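Tadbridge Pantry Moves Produce Sorting to Open Baskets

01/01/2026

The Tadbridge food pantry has replaced its lidded bins with open woven baskets at the produce and dry goods tables. The change took effect with the first shift of the year. 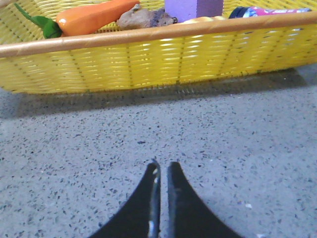 What changes at the tables

Each order is now packed in one basket, with produce and packaged goods together. Under the old procedure the two were kept in separate bins and combined at the pickup counter. Wenceslao Quezada, who supervises packing, said the second handling step was where most mix-ups occurred.

"An order was split in two and had to be matched again by number," Quezada said. "If one bin was set down in the wrong row, the whole row had to be checked."

The packing order is fixed. Heavy items go in first, long vegetables are laid diagonally, and packaged goods are placed against the side with the label facing out. Soft fruit goes in last. Baskets are not stacked at any point, so the shelves at the Votdale Street entrance have been reset to a single layer with 14 inches of clearance.

Yellow baskets are used for standard household orders. Natural tan baskets are held back for orders with a diet note, and the note is clipped to the handle or, on baskets without one, to the rim.

Training and practice sets

New packers practice with model vegetables and sample packages before they work with donated stock. A practice session lasts 35 minutes and ends with a check against a printed list. Constanza Troncoso wrote the list and revised it twice in December after packers reported that the abbreviations for root vegetables were unclear. "Carrot" and "parsnip" are now spelled out.

The practice table has a speckled top and is kept apart from the main line. Model vegetables must be returned to the training cabinet at the end of a session and may not be left in baskets bound for the shelves.

Cleaning and wear

Woven sides are harder to clean than molded plastic. The pantry tested three methods last fall and settled on a dry brush followed by a damp cloth, with the basket left upside down on a rack overnight. Soaking was dropped when the wrapped rims on two test baskets began to lift.

Delia Insaurralde, who handles supplies, inspects the rims and the joint between wall and base once every 6 weeks. A basket with a broken strand on the inside is pulled from use. Small gaps in the weave are accepted. Loose items such as dried beans must be bagged before packing.

Cost and schedule

The baskets were bought from Leiva, a housewares wholesaler, under an order that came to almost 1000 dollars including freight. The old bins have been moved to the back storeroom and will be used for bulk onions and potatoes.

Pickup hours are unchanged. Households that already have an order number do not need to register again. Baskets stay at the pantry, and contents are transferred to the household's own bags at the counter.

Questions about diet notes should be directed to Soledad Salinas at the front desk.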